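Household Systems, Unit 6: The Pantry, or Where Good Intentions Go to Expire
Notes for the evening section – L. Bañuelos

Read this before the practical. Last November half the section skipped it and sorted by "vibe."

## 1. Why noodles

Instant noodles are the ideal teaching material. They're cheap, they don't bruise, and everyone already owns more of them than they'll admit. They also come in packets that refuse to stand up, slide off each other, and look alike from across a kitchen.

## 2. Sorting by color

Cervantes (the shelving one, not the windmill one) argues for sorting by use: lunch, dinner, regret. We'll start simpler and sort by wrapper. Orange goes with orange, yellow and blue go together, and anything in between gets argued over at the table.
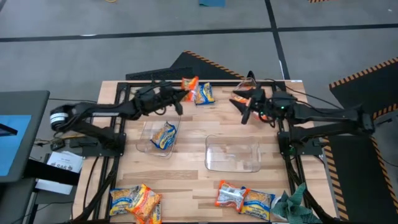

Color works because you don't have to read anything. At 6 in the evening, with a pot already boiling, you aren't going to study a label. The weakness is that manufacturers redesign wrappers whenever they get bored, so a color system needs a look every few months.

## 3. Clear bins

The Skovero handout wants wicker baskets. Wicker is lovely, and it hides everything you put in it until you move out. Use clear, open-topped bins and follow these rules:

- One group per bin. A bin with two groups is a drawer with ambitions.
- Place the bin before you fill it.
- Lay packets flat if they'll go flat. A crumpled one can stay crumpled – this isn't a shop window.
- Keep the handle openings where your hands can reach them.
- Strays stay on the table until you've decided. Don't slip them into the nearest bin and hope.

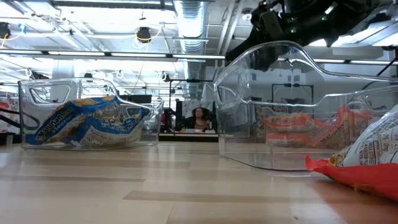

## 4. For next time

Sort one shelf at home and write half a page on what you found at the back. Spices don't count, as I can't read another essay about paprika.

Bring the Breltness reading, the short chapter only. The long one is mostly about jars.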